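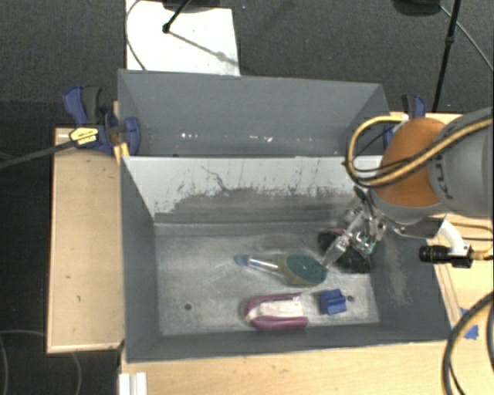

*A gray bin with scuffs on the floor and a few things toward one end, blue block included.*

**Wanted: 64 households to find out if decluttering does anything**

Posted June 6, 2019

Nornari is a small reader-funded newsletter that checks household advice. We've done dryer sheets, meal planning and the idea that you should turn your mattress. Now we want to look at decluttering, and for that we need people who live in or near Standholm and who have too much stuff, or think they do.

You've heard the claims. Clear your closets and you'll sleep better. You'll save money, fight less with your spouse and get to work on time. I've read a shelf of these books over the winter and most of them quote each other. When I chased the footnotes back I kept landing on surveys of people who had just paid for a course, asked if the course was worth it. Of course they said yes. I'd say yes too if I'd spent that much.

So maybe it works. I have my doubts, and Nikola Spahić, who is running the numbers, has more of them than I do. But we'd like to see what happens to ordinary homes over a few months when someone is keeping track and has nothing to sell.

## What you'd be doing

Households will be put into 2 groups by drawing lots. You can't pick your group, and please don't ask, because we'll say no.

The first group clears out. You choose the rooms and you choose the method. If you want to hold every sweater and see how it makes you feel, go ahead. If you want to pull up a truck and shovel, that's fine too. We ask that you finish by the end of the second month and that you write down what left the house and where it went. "Donated" isn't enough – we want the name of the place. A good deal of what people call donating is driving a box around in the trunk until spring.

The second group does nothing. You go on living the way you live now, and you fill in the same forms as everyone else. This is the harder job to fill, since it sounds boring, and I won't pretend otherwise. Without you the whole thing is worthless. If your lot comes up "wait," you can clear out as much as you like once we're done in November.

Everyone does the following:

- A short form every week. It asks about sleep, lost items, money spent on things for the home, and arguments about mess. It takes less time than boiling an egg if you don't overthink it.
- A home visit at the start and another at the end. One of us walks through with you and fills in a checklist. We don't open drawers unless you open them.
- Keeping receipts for anything you buy to store other things in. Bins, baskets, shelf units, hooks, labels, all of it.

That last one matters to me more than the rest. My guess is that a lot of decluttering is shopping in disguise. People throw out a closet full of things and then buy a matching set of containers for what's left. I could be wrong. It'd be nice to have receipts either way.

## Who can take part

You should be 18 or over, live within a half-hour drive of Standholm, and expect to stay at the same address until November. Renters, owners, roommates, families with kids and people living alone are all welcome. Everyone over 18 in the home has to agree. We had a dropout in the mattress project because a husband found out about it from the forms, and it made for an awkward phone call.

Please don't apply if:

- you work as an organizer, sell storage products, or have a blog about either
- you're in the middle of a move, a divorce or a major remodel
- someone at home has serious trouble letting go of things and is getting help for it, or should be. This is a newsletter project run by people with clipboards, and a real counselor is a better idea.

You don't need a messy house. You don't need a tidy one. If a friend is pushing you to sign up because of the state of your garage, ask the friend to sign up as well.

## What you get

Each household that finishes gets a $64 grocery card. Finishing means all the forms and both visits, whichever group you're in. Miss the odd week and we'll let it go, but if you vanish over the summer and come back for the card we'll notice.

There's no prize for the cleanest result. We talked about one and dropped it. A prize would have people stuffing things under the bed the night before the visit, and I know that because it's what I would do.

We can't pay for dumpsters, hauling or storage units.

## Who's paying for this

Readers, mostly. We also have a $1,000 grant from Gourlay, a local family fund, which covers printing and part of the gas. They don't see the results before you do. Rivia, a closet company, offered us a larger sum along with free shelving for every household, and wanted to look over the write-up first. We turned that down. You may see their flyer going around town with something similar on it, but it has nothing to do with us.

## What happens to what you tell us

Your name and address stay on one sheet of paper in a locked drawer at our office. Your forms carry a number. Nikola works from the numbers only. We won't publish pictures of your home or repeat anything that would let a neighbor work out who you are. You can quit whenever you like and we'll shred your forms if you ask.

The full results go in the winter issue, including if they're dull. If we find no difference between the groups, that's what the headline will say. And if the closet people were right all along I'll print that too, through my teeth.

## How to apply

Send a letter or a note through the form on our website. Tell us:

- who lives in the home (ages are fine, we don't need names yet)
- what kind of place it is and how long you've been there
- if you've tried decluttering before, and how long it lasted
- the best time of day to reach you by phone

Please don't send photos, and please don't send your life story. The last call brought in a letter of 800 words on one linen cupboard. I read it to the end, but I can't do that for everybody.

We'll phone people in the order they write in, until the places are filled, and keep a waiting list after that. If you've got questions first, ask for me. I'm at the office most mornings.

Elfriede Baumgartner
Editor, Nornari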